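Test operators wanted for a gripper comparison, Stututitz

Fixed term, 5 months, starting as soon as we can agree on it

Three suppliers have told us their gripper can put a thin part into a narrow slot every time. We doubt all three. Pivix is looking for two patient people to help us find out, by running the same dull insertion tasks on each gripper until the numbers mean something.

The plan is 2,160 trials, split evenly between the Björklund fingers, the Uvus fingers and our own set. You will load parts, start each run, write down the result and reset the rig. You will not be asked to make anything look good. A part that goes in crooked is a failure, even if a sales engineer is standing next to you calling it a near miss.
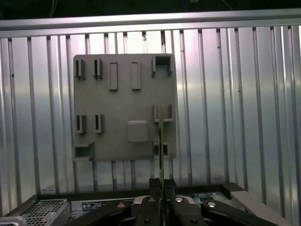 You don't need a degree. We would like you to have spent time around machines of some kind, to be able to follow a written test sheet, and to say so when the sheet is wrong. Experience with arm controllers is useful but we can teach it in 3 days. Full-time or split shifts, either is fine. Almost all the work is done standing.

We also want a fair answer on wrist cameras. Uvus says a single one is enough for this job, and it may be.
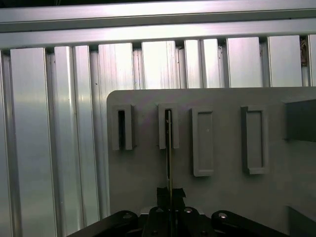 Part of the post is arguing about results. Every claim we have been sent rests on a demonstration with a friendly part and a generous hole, and we have learned little from watching them. Our panels have upright holders side by side, some with an open slot and some with only a shallow recess, and a long thin rod held near its bottom end leaves plenty of room for error at the top. We want each miss written up in plain words - what the arm was told to do, what the camera showed, where the tip ended up. If you think a trial should be thrown out, you will have to persuade the rest of us before you see which gripper it helps.

Pay is on grade 11 of our own scale, which we will send you on request. No travel costs for interviews, sorry.

Write to Kerstin Pfeiffer at Pivix by 30 April 2021 with one page on your background and a short account of a test you didn't believe. No cover letter needed.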